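Open afternoon at the Matcombe workshop

The robotics workshop at Matcombe opened its doors on Fri 31 October, and two groups from Pusdale went along. Yaa Essien met us at the door, gave us a short safety talk and asked us to keep behind the tape on the floor.

Most of the afternoon was given over to cloth handling. Yaa explained that towels and rags are hard work for a robot, as they never lie the same way twice. An operator guides the arm by hand control while the gripper picks up a piece of cloth, and every attempt is recorded. The team has 2,630 of these on file so far and wants a good many more before April. 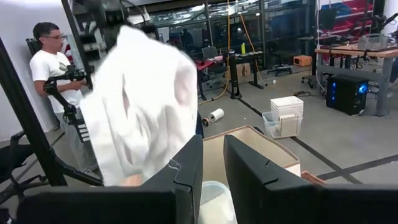
Gwenllian Gwynne asked whether the arm could fold a fitted sheet. Yaa said no, and that she couldn't either. Other questions were about cost, noise and what happens when the power goes off. We were also told a bit about Egan, the software used to sort the recordings, though some of that went over my head.

Tea was at four. Anyone who missed it can put their name down for the spring visit at the Pusdale desk. Places are limited and flat shoes are a must.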